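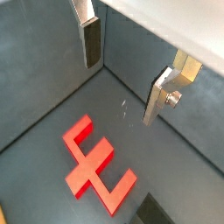
# Where Did the Alphabet Come From?

Every time you write your name, you're using shapes that are thousands of years old. I think that's amazing! I've been nuts about letters ever since I was 8 (I used to invent secret alphabets and then forget how to read them), so let me tell you how ours got started.

A very long time ago, people wrote with little pictures. In ancient Egypt, a drawing of an owl or a hand could stand for a word or a sound. It looked beautiful, but there were hundreds and hundreds of pictures to learn. Imagine that spelling test.

Then, close to 4,000 years ago, some people living near Egypt had a clever idea. They borrowed a small number of pictures and used each one for just one sound. The picture for "house" stood for the first sound in their word for house, which was something like *bayt*. So it stood for B. The picture for "ox" was a head with horns. Want to see it? Write a capital A, then turn your paper upside down. There are the horns!

## The traveling letters

The next big stars of the story are the Phoenicians. They were sailors and traders who lived on the coast of what is now Lebanon, and they had 22 letters. They took their letters along wherever they sailed, and other people liked them and started using them too.

One funny thing, though — the Phoenicians had no vowels. Every one of their letters was a consonant. Ths s wht t wld lk lk n nglsh. You can nearly read it, can't you?

The Greeks fixed that. They had some letters left over for sounds they didn't use, so they turned them into vowels. That's how the ox became A. Our E began as a letter called *he*, and it may have started out as a little person with both arms in the air, like somebody shouting "Hey!" The Phoenician one had its three bars pointing left. The Greeks flipped it when they settled on writing from left to right.

Before that, they sometimes wrote one line to the right and the next line to the left, back and forth, like a farmer plowing a field. The word for this is *boustrophedon*, which means "as the ox turns." Say it five times fast!

From Greece the letters went to Italy, where the Etruscans used them and passed them on to the Romans. The Romans carved their capitals into stone, and those capitals look so much like ours that you could read them today. They didn't have J, U or W yet. Those came along much later.

## Try it yourself

My friend Amado Lumanlan showed me this one. Pick four things in your room. Draw each of them as simply as you can, with only a few lines. Now say each word out loud and listen for the first sound. A sock is S, a lamp is L, and so on.

Put your pictures in a row and you've got a word! Mine came out as "blop." Keep adding pictures until you can spell your name, then give the key to a friend and send them a message — you could even write it boustrophedon style.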